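Graded commons from Idport, worth it?

binderboy13
Idport wants 13 bucks a card in March if you send at least 3. Thinking of sending my Kong rookie-year inserts. Anyone used them?

slabskeptic
Used them once. Two came back a grade lower than the same cards got elsewhere. For commons I don't see how you make the fee back.

oldwax_deb
Depends what you want. I don't sell, I just like them matching on the shelf. Their slabs are fine.

slabskeptic
Fine until you try to trade one. Check what they close at, not what people ask.

binderboy13
The guy at the Flarkska show said the parallels numbered to 200 do OK.

slabskeptic
Was he selling Idport slabs?

binderboy13
...yes.

oldwax_deb
Ha. Still, one dealer being pushy doesn't make the grading bad. 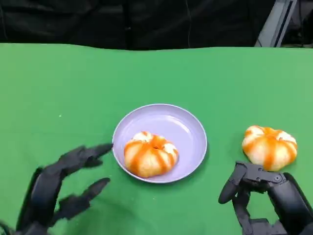

Green tabletop, purple dish, black curtain.

GMaillard
Gilles Maillard here, I ran a table at that show. I'd keep the parallels raw in a top loader. Low numbered doesn't mean wanted, and I still have a stack of them.

oldwax_deb
What would you take for the stack?

GMaillard
Send me a message.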